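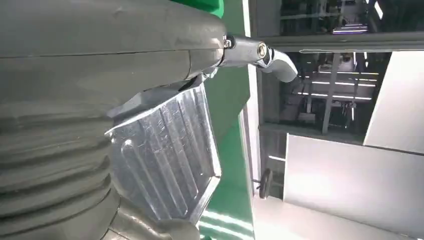 A clear ribbed tray held at an angle against the Flulari gripper, as seen from the wrist camera.

Clendness would like to take trays off your hands

Anyone who has spent a shift handling clear plastic trays knows they have two talents: sticking to each other and being hard to see. Clendness, which until now has mostly sold conveyor parts and replacement guards, thinks there is a business in that. In November the company begins taking orders for Flulari, a gripper and wrist camera kit meant to bolt onto the robot arm you already have and are possibly already annoyed with.

The kit comes in one crate. Inside are the gripper, the camera with its bracket, a control box, a bag of spare screws and a manual of 70 pages, of which the first 5 are warnings. The gripper has a dark gray housing with rounded contours, a ribbed lower section that looks like it came off a vacuum cleaner, and a metal finger with a hooked tip. Clendness calls the finger a "retention element." Everyone we met at the demonstration called it the hook.

The pitch is simple enough. Thin molded trays show up in packaging plants, plant nurseries, dental supply houses and bakeries, and a good deal of the work of moving them is still done by people who would be happy to do something else. Suction cups lose their grip on the ribs. Ordinary two-jaw grippers tend to crush the rim. Flulari is supposed to hold a tray snug against its own body, which the brochure describes as "a confident embrace."

We saw the kit at the company's demo hall in Sillilham, where it has been set up in a cell among shelving and other machinery. The lighting was low and the coffee was lower. Visitors were allowed to stand outside the guarding and follow along on a monitor showing the wrist camera's view, which takes some getting used to. The gripper housing takes up a large share of the picture, so you spend the first few minutes feeling as if you are peering around somebody's elbow at the movies.

Clendness says this is on purpose. The camera sits close so that it can look along the rim of the tray and pick up the edge by its highlights, clear plastic offering little else to go on. Glossy surfaces in the background make this harder, and the manual recommends matte paint inside the cell. The cell in Sillilham has a stretch of very shiny green in it. Asked about this, the staff on hand said it showed the software under realistic conditions, and then somebody dimmed another light.

As for how it did, we watched for most of an afternoon and came away mildly impressed. Flulari picked up trays, tilted them, and put them down where it had been told to. Twice it picked up two at once and carried them off together with complete composure. Once it stopped in midair and asked, by way of a yellow box on the monitor, to be reassured about its position. A technician pressed OK. The same box had come up before lunch, we were told, and the same button had worked then.

Setup is where buyers will want to read the small print. Clendness advertises a first pick within an hour of opening the crate. That hour starts after the arm has been mounted, powered, calibrated and fenced in, and after the tray has been entered into the library. The library ships with 100 tray shapes. If yours is missing, you can teach the kit a new one by showing it samples from several sides, a process the manual calls "introduction." Reflective lids are not supported. Black trays are supported in daylight, a phrase we asked to have explained and did not get explained.

The kit sells for $2,000 with the basic software. A version called Tiêu adds stack counting and a setting for separating trays that have stuck together, which many people might have assumed was the point of the first version. Clendness hasn't priced Tiêu yet and says only that it will be "more." Owners of the basic kit can upgrade later by license key, with no change to the hardware.

Spares look reasonable. The ribbed section is treated as a wear part and can be swapped with a single hex key, and the hook comes off after removing its fasteners. Both will be stocked in Sillilham. The camera bracket is sold only as a set with the camera, so try not to drive it into a post.

Support is by phone on weekday mornings. A trial program is open to plants within driving distance of the hall, with the kit on loan for the length of one production run and a technician along for the first shift. Applicants are asked to send in a sample of their trays, preferably clean. The demo cell stays up through November, and visits can be booked at the front desk, where you will be handed safety glasses and a free tray.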